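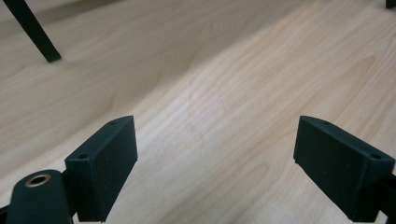 So my sister-in-law Khrystyna bet me 5 bucks that the machine would be folding my shirts by July, and I took the bet so fast I nearly knocked over her coffee.

You have to understand, I run a dry cleaner's. Ferkova Cleaners, corner lot, terrible parking. I have folded shirts since I was tall enough to see over the counter, and I've got opinions (sleeves back first, always, and if you fold them across the front we can't be friends). When the Kastwood people offered to let us try their folding machine for free, I said no. Khrystyna owns half the place and said yes, louder.

They sent a woman named Zuweira Nartey to set it up. I wanted to dislike her and couldn't! She ate lunch with us, she knew what a placket was, and she called the machine Paul.

"Why Paul?" I said.

"Have you ever met a Paul who was in a hurry?"

Well, Paul was not in a hurry. Paul took the collar of a plain white shirt the way you'd pick up somebody else's wet sock, thought it over, and let go. Then he did it again. By closing time he'd made one fold, and I'll admit it was a pretty good fold, crisp right down the side. Then he slid the whole thing onto the floor.

"That's one," said Khrystyna.

"That is not one," I said.

It went on like that for weeks. Towels he got. Pillowcases he got, and I was a little put out by how square they came off the table. But give him a blouse with slippery sleeves and he'd just hover there, poor thing, and I'd catch myself talking to him. Other side, hon. No, your other side. Zuweira would look up from her laptop and tell me he couldn't hear me, and I'd say neither could my first husband and he learned to fold.

She told me Paul had 892 tries on file for button-downs alone. I asked how many it took to get good and she said she'd let me know.

The last night of June I stayed late with a wedding order, tablecloths up to my chin, and my thumb joint was aching the way it does. Paul was sitting there switched on. I laid a shirt in front of him, blue, men's large. Sleeves back first, I said.

He did the left one, slow as Christmas. He did the right one. Then he stopped, halfway up, and the little light went amber, and I stood there with my hand out like you do behind a kid on a bike.

I finished the fold myself. In the morning I gave Khrystyna her 5 dollars, and she wanted to know what for, and I told her to go open the front door, we had customers.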